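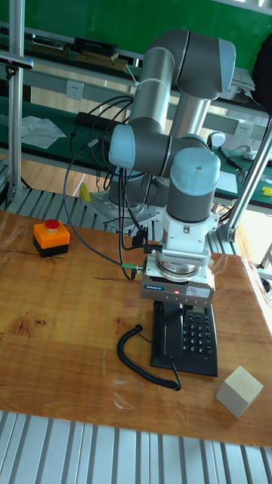
A black desk phone, coiled cord and all, on a honey-colored wooden tabletop.

Home Stories Rooms Makers Back Issues

The Phone Stays on the Table
By Angharad Llewellyn
March

I gave up my landline years ago and didn't miss it for a minute. Then I moved into the old schoolhouse at Grīnberga, where cell service stops at the garden gate, and I had to go shopping for a telephone. What a pleasure that was!

Start with the handset. A proper one has some weight and a curve that sits between ear and shoulder, so you can talk to your sister and shell peas at the same time. It has a cradle, too, and putting it down ends the call with a clunk you can feel in your wrist. I had forgotten how good that is after an argument with the gas company.

Then there's the cord. I love the cord. Let it wander across the table in its tight little spirals and it makes a new shape every time you hang up. It also keeps you in one place, and I find I listen better when I can't drift off to load the dishwasher. If yours has twisted into a knot, unplug the handset, hold the cord up high and let the handset end spin until it settles.

Buttons matter more than you'd think. Look for black keys with white markings, big enough to hit without your glasses (mine are usually upstairs). A small display window is handy, though I lived happily without one until I was 14.

My own phone came from Skasell, a secondhand shop on the road to Prillen with 214 telephones on its shelves and a handwritten price on each. I tried the keys on far too many of them and paid 70 for a black one that had come out of a shipping office. Somebody had penciled "ext. 803" on the underside, and I haven't rubbed it off.

It lives on a pine table with knots and dark streaks all through the grain. Black looks wonderful on warm wood! I wipe the keypad with a barely damp cloth, keep a notepad on the right, and let it ring twice before I pick up, just to hear it.

We use cookies to remember your reading preferences. Accept | Manage settings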